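Right, thread time. I've spent most of this month rewriting the bit of our stack that decides where the arm should go next, and I have Opinions. Mostly about timestamps. Sorry in advance.

Background for anyone new: I look after the software for a two-arm tabletop setup here in Ancombe. Grippers, wrist cameras, a policy that reads the camera images and spits out little chunks of motion. My job is everything between "policy has an idea" and "motors do the idea".

We call that middle layer Ernero. It started as one Python file in August and is now a proper thing with tests and a config format that two people have shouted at me about. (Both were right. The config format is awful and I'm going to fix it after this.)

So, the problem. On grasps, the arm would come down beautifully, get very close to the toy, and then do a tiny sideways twitch just before closing. A few millimetres, but if you're picking up something small and smooth that's plenty to send it skidding off across the table.

I blamed the policy first. Obviously. Everyone blames the policy first, it's the one part you can't read.

Retrained it with more data: 698 demos in place of the 347 we had before. Lovely smoother approach! Exact same twitch at the end. I was so cross I went for a walk.

Next suspect was the hand-eye calibration. Redid it, got a nicer error number than last time, felt very pleased with myself, ran it again. Twitch.

What I should have done on day one was log everything on a single clock and plot it. Image capture time, time the image reached the policy, time the action chunk came out, time the controller began following it. Four lines on a graph. Took me an afternoon to wire up and I'd been putting it off for weeks.

And there it was. The images were getting stamped when they ARRIVED at our process and not when the camera took them. So the policy thought it was looking at now, when it was looking at a little while ago.

Far from the table you'd never notice. Everything's moving broadly the right way and a stale picture is good enough. Close in, the wrist camera view changes loads for every bit of motion, so an old image paired with a fresh joint reading is just nonsense. The policy tries to correct for an offset that's already gone. Hence twitch.

Second half of the bug, and this one's all mine: when a new chunk arrived I was starting it from its first step. But by then the arm had already moved on, so the first 3 steps were in the past. The controller was politely hauling the arm back to where it had been and then setting off again.

The fix is dull. Stamp at capture, look up the joint state from a short history buffer so it matches the image, and when a chunk lands, skip the steps that are already over. Then blend the old chunk into the new one so there's no corner at the join.

The blending took longer than it should have. I tried a fancy spline thing, it overshot, I took it out. Plain linear crossfade. It's fine – it's really fine, I don't know why I always have to try the fancy one.

Merged on 22nd May, with 20 new tests, most of which are me feeding it deliberately horrible timestamps. Late ones, repeated ones, ones from the future. If you write robot software and don't have a "clock went backwards" test, go and write one tonight.

Wrist camera view from the arm I've been tuning all this on, purple aubergine duty:
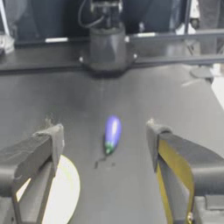

One toy aubergine between the fingers, other arm across the table. I've stared at this view so much I see it when I shut my eyes.

This is also the view where the stale image thing bites hardest. When the toy's in that gap there's very little room for being wrong sideways, so any mismatch between picture and joints shows up straight away in the plots.

Someone from the Adville lot asked whether you could just slow the arm down near the table. You can! It hides the bug nicely. We did it by accident for ages, there was an old speed limit left in one of the configs, and I'm fairly sure that's how this survived so long.

Still to do: the same treatment for the second arm's camera, which comes in through a different driver with its own ideas about what a timestamp is. I've opened it, read the comments, closed it again.

Also renaming the replay tool. It's called Ibrahim at the moment, for reasons lost to history, and new starters keep asking who that is and whether they should email him. Suggestions welcome, replies are open.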